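Globe Lamps, Little White Blocks and Other Tidying Thoughts

Welcome back to the gallery! I'm Rhonda MacPherson, and if you've been here before you know that I write about putting rooms back together, one surface at a time, and that I have strong feelings about lamps. The July page is a small one, just a couple of pictures, but it covers two things I get mail about constantly: small stuff on the floor and what to put in the middle of a plain table.

I started these pages when we moved to Sasurholm and I had 70 boxes and no idea where anything was supposed to go (I still have 3 of them in the hall closet, please don't tell my sister). Since then I've gotten a lot calmer about it all. My rule is floor first, then tables, then shelves. You can stop after any of those and the room will already feel better, and you can go have your coffee.

Pale floors are my favorite to tidy, by the way, and also the most annoying. They bounce the light around beautifully, and then you drop one white button and it's gone until you step on it. I like to get down low and look across the boards toward a window before I pick anything up. It's a trick I got from Veronika Takács, who ran the secondhand shop at Ševčík where I bought half my furniture, and it works on beads, game pieces, sugar cubes, all of it. 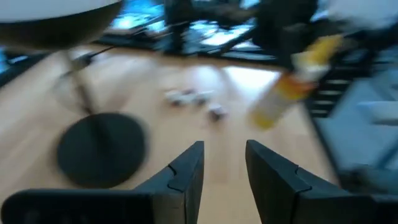 Small white pieces out on the light wood floor, with a round black base off to the left.

For little blocky things like these I keep one container per room, and I mean one! If you give yourself three you'll spend the evening sorting, and sorting is how I lose whole weekends. Everything goes in together, and it gets split up later in front of the TV. A plain dark cup does the job nicely, and so does a mug with a chip in it.

Then there are the lamps. I've been on a globe kick all year. A big frosted ball is about the softest light you can get, with no harsh edge anywhere, and it makes even a bare wood top look like somebody meant it that way. I like a black base under a white globe, too, because it gives all that roundness something solid to sit on. Mine came from Zukholm, it was on clearance, and I carried it home on the bus in my lap like a pumpkin.

Give it room, though. A globe wants to be the biggest thing on the table, and it looks crowded if you push it up against a stack of books. And look at where the cord runs before you settle on a spot! I moved mine four times the first night.
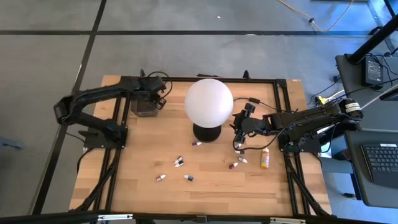

What's the best way to clean a frosted glass globe?
Switch it off, let it cool all the way down and unplug it, then wipe it with a soft cloth that's barely damp. Skip the gritty cleaners, and dry it right away so you don't get streaks.

I'll be doing shelves next, including the awful narrow one by my back door. If you've got a shelf that's driving you crazy, write and tell me how deep it is and what keeps falling off it.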